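3.2 Drying and storing at the shared worktop

The second part of the study dealt with what happens to crockery between washing and putting away. In the 17 shared kitchens visited, this stage was the one that residents found hardest to describe. When asked where clean plates were kept, most named a cupboard. When asked where clean plates could be found at that moment, a good many named the rack. Besson, who carried out the interviews in September, noted that residents often treated the dish rack as a storage place in its own right, and that the cupboard above it was used mainly for items nobody needed every day.

The interviews produced 163 separate remarks on racks, trays and draining surfaces. These were sorted by Lemaire into remarks on space, on ownership and on cleaning. Remarks on space were the most common. Residents of the Bivimwood building, where worktops are 600 mm deep, complained that a rack of ordinary size left too little room for preparing food. In the Duman building the worktops are deeper, yet the same complaint was made, and it appears that the free area beside the rack matters more to residents than the depth of the surface.

That free area was seldom left free. It attracted objects with no link to washing up: post, keys, batteries, string and small repair items. Several households had placed a low box or tray beside the rack to hold them. Residents spoke well of this arrangement -- one called it "the only tidy corner we have" -- although the tray also made the rack harder to lift out for cleaning. Figure 4 gives a view of a rack and tray placed in this way.

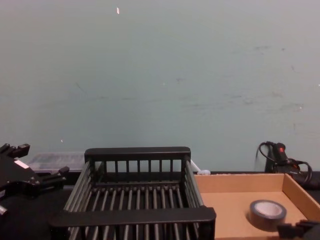 Figure 4. Empty wire dish rack with an open cardboard tray to its right, holding a roll of duct tape.

Trays of plain card were preferred to plastic ones in the Grandano building, chiefly on grounds of cost. Their low walls allowed the contents to be seen at a glance, but residents reported that the card softened when water ran off the rack and that a tray had to be replaced after a few months. Roughly 20 of the remarks on cleaning concerned this point. The Saner building, where draining boards had been fitted to the sinks, produced very few such remarks, and its residents are considered separately in Section 3.3.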